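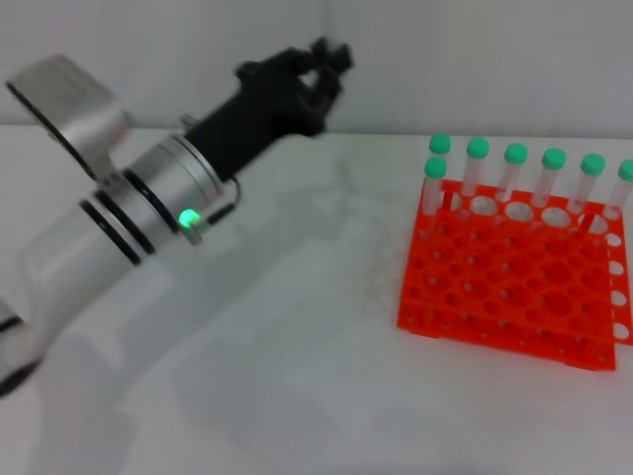
The arm and gripper at the bench, with green-capped tubes in the red rack.

Buying a Tube-Handling Arm: Frequently Asked Questions

These are the questions the Pondbridge equipment desk gets when a group has seen an arm move a tube and gone home wanting one. Answers are by Cuiping Shen and Dexter Sison, who have filled in the forms so you can see what happens to people who do. Last updated December 17, 2019.

Do we need a robot at all?

Maybe. Write down what you'd have it do on a dull day, in one sentence, with a verb in it. "Move capped tubes from this rack to that one" is a sentence we can price. "Modernize the workflow" is a sentence we can frame and hang in the hallway. If your task changes every few days, a person with two hands and a stool remains very good value.

How many tubes a day before it makes sense?

The Xia group was handling 448 a day when they applied, and their case was easy to make. Smaller numbers can work too, if the job is awkwardly timed or hard on the wrists. Please count for a full week before you write to us. Estimates made from memory run high, and they run highest just before a budget deadline.

What does the price on the quote include?

The arm. Sometimes the controller. Read the line items slowly and look for the gripper, the mounting plate, the cables, the wrist camera, the software license, delivery, and installation. Gesum quotes come with everything on one page and a total at the bottom. Judov quotes come in sections, and the gripper has been known to live in an appendix.

Can we buy the arm this year and the gripper next year?

You can. One group did, and for the interval they owned a very precise pointing device. Put both on the same order.

How much should we set aside for the small stuff?

Our last bench needed $3,104 in items that were on no quote: racks, fixtures, spare fingertips, brackets, a second network drop, and cable ties in a quantity we would prefer not to discuss. Use that figure as a starting point and add your own bad habits. It goes under "Integration," a word that reviewers accept without follow-up questions.

Which racks should we use?

The ones you already use, until you find out why you can't. Before you order, send us one of your racks and a handful of your real tubes with caps on. Tubes lean in their holes. A person corrects for this without noticing, and an arm has to be told. If a better-fitting rack solves it, that's the cheapest line in your budget, and you'll want enough of them that the old ones can be retired to a cupboard. Otherwise somebody will mix the two kinds, usually during a demonstration.

How much room does it take?

More than the footprint in the brochure, which describes an arm that never unfolds. Plan for the full reach in every direction, plus whatever is standing in that reach now: walls, cabinets, panels, the good chair. Tape the circle on the floor and leave it there for a few days. If people keep stepping over the tape to reach the sink, you have learned something for the price of tape. 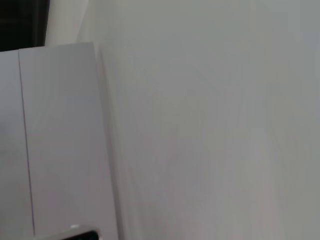
Wrist camera view: white panel, gray surface, a bit of gripper at the bottom.

Do we need a wrist camera?

If your tubes are always in exactly the same place, no. So, yes. Budget for the camera, its mount, its cable, and storage for what it records. The storage is the part people leave off, and then Efthymia Xenos in computing gets a message with the word "urgent" in it. She'd like to hear from you at the quote stage.

Is one camera enough?

We recommend pricing two views: one at the wrist and one that looks at the bench from farther back. You can drop the second when the money runs short, but at least you'll know what you dropped. Ask vendors for sample footage recorded while the arm is moving, at the resolution you'd be saving. A still taken in a showroom tells you that the showroom has nice lights.

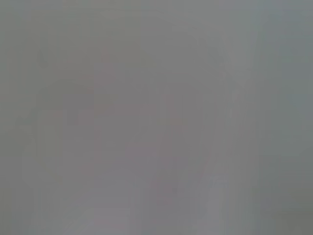 Wrist camera view: gray, with touches of pink and mauve.

Should we pay for better lighting?

Yes, and early. Lamps are cheap next to anything else on the form, and they are much easier to justify as part of the bench than as a separate request in October, when every other group is asking for something too. Include dimmers. Include blinds if you have a window you're fond of.

How long from approval to a working bench?

Plan on 13 weeks for delivery, and then a stretch of setup that belongs to you and not to the vendor. In that stretch somebody has to teach positions, test grips, and write down what they did. Put that person's hours in the budget by name. "The students will do it" has been submitted as a staffing plan, and it came back.

Is a used arm a sensible way to save money?

Sometimes. Rozália Takács keeps our list of arms looking for a new home. Ask for the running hours, the software version, and whether the vendor will still pick up the phone. We don't fund anything more than seven years old, however shiny it looks in the listing.

What about the service contract?

Get it quoted even if you plan to decline it. Check whether the gripper is covered, as it does most of the bumping into things. Some contracts cover the arm as far as the wrist and then wish you luck.

Who has to sign?

Your group lead, your building contact, and Muchen Qiu for safety. See Muchen first - the risk assessment can change your layout, and the layout can change your order. Doing it the other way around is allowed and produces a lot of correspondence.

Can we try one before we buy?

Yes. Bench sessions are booked through the equipment desk. Bring your own racks, your own tubes, and the colleague who thinks this is a waste of money. Water in the tubes, please. We have only the one mop.

My question isn't on this page.

Send it to the desk with your one sentence at the top, verb included. If you attach a quote, attach all of it, appendix too.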